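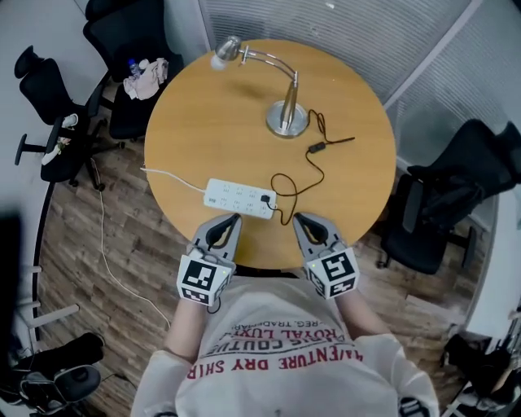 Ticket 395: Lamp and power strip task, operator rules unclear

Project: Preltside tabletop set
Site: Rojanasak, round table station
Status: Closed
Closed on: October 23, 2025

Problem as reported

Operators on the lamp task are not following the same procedure. The task sheet says "unplug the lamp and plug it back in" and leaves the rest open. Some people steady the power strip with the left gripper, others push it against the table with a forearm. Review sent back 2 batches for mixed technique. The station also asked whether the strip may be live while someone works on it with hand-held grippers.

Checked first

Grippers: both pairs open and close over the full range. Inner pads are clean. No fault.

Marker cubes: tracking drops out when a sleeve or the other gripper covers a cube. It comes back when the cube is clear. No fault in the Skamer tracking software, version left as is.

Task sheet: last edited in August. It has no line about power and no line about which hand does what. This is the cause of the ticket.

Rules now in force for this task

1. The strip's supply cord is out of the wall before the grippers come near a socket. The lamp does not need to light for the episode to count. Episodes that need a lit lamp go under a separate task and need sign-off from site safety.

2. Left gripper holds the body of the strip. Right gripper takes the plug. Left-handed operators may swap, but must keep the same hands for the whole batch and write it in the batch notes.

3. Grip the plug by its body. Never pull on the cable. If the plug does not come out on the second try, stop and mark the episode as failed.

4. Keep cuffs and sleeves off the cubes. Long sleeves are fine if they stay behind the gripper body.

5. Cords that run off the table go down on the side away from the operator's feet. If the cord has to cross the floor near the table, tape it down.

6. Move chairs back before starting. The operator stands, and needs to be able to step away from the table without looking.

7. No drinks on the table – closed bottles included.

Follow-up

Wimach asked if rule 1 could be relaxed, as their outlet covers are rated for it. Answer is no. The rule covers the task, and the same sheet goes to sites that have no covers.

Ran 100 episodes under the new sheet. Review accepted them without comments on technique. Two had a cube hidden for too long during the grasp and were dropped by the normal filter, so no change there.

Old sheet removed from the station folder. If you have a printed copy, throw it out and print the new one. Reopen this ticket if the strip model changes – the wording in rules 2 and 3 assumes sockets on the top face.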